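Besivham Residents' Bulletin
June 28, 2019

Changes to Parcel Collection and Household Recycling

The Besivham Residents' Association has concluded its review of the parcel room on the ground floor of the Rikero Building. In the spring quarter the front desk accepted 696 parcels on behalf of residents, and 23 of them remained unclaimed at the close of the period. The Association has therefore adopted revised procedures, to take effect in July.

Parcels will be held for 17 days from the date of the collection notice. Items not claimed within that time will be returned to the carrier. Residents who expect to be away for longer should complete a holding form at the front desk before departure.

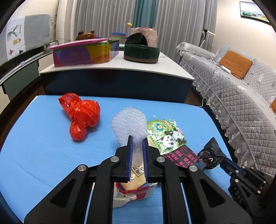
Translucent wrapping and a printed packet on a blue tabletop.

Residents are asked to separate packing materials before disposal. Cardboard should be flattened and placed in the bay beside the Fiadzo Street entrance. Plastic film and foam are not accepted with cardboard and must be bagged. Loose packing material may not be left in corridors or on stair landings.
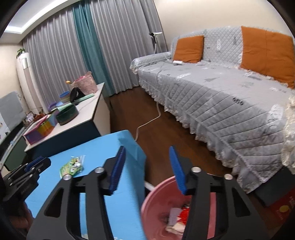

Collection of bagged film and foam has been assigned to Brusetti, whose contract begins in July. The service is covered by the existing maintenance charge, and no separate fee will appear on statements. Bags should be tied and labeled with the apartment number. For use inside the home, any small bin, such as the pink one shown, is suitable for keeping film apart from general waste. The Association does not supply indoor bins.

Questions concerning the new procedures may be addressed in writing to Fengying Dong, Building Services, at the front desk.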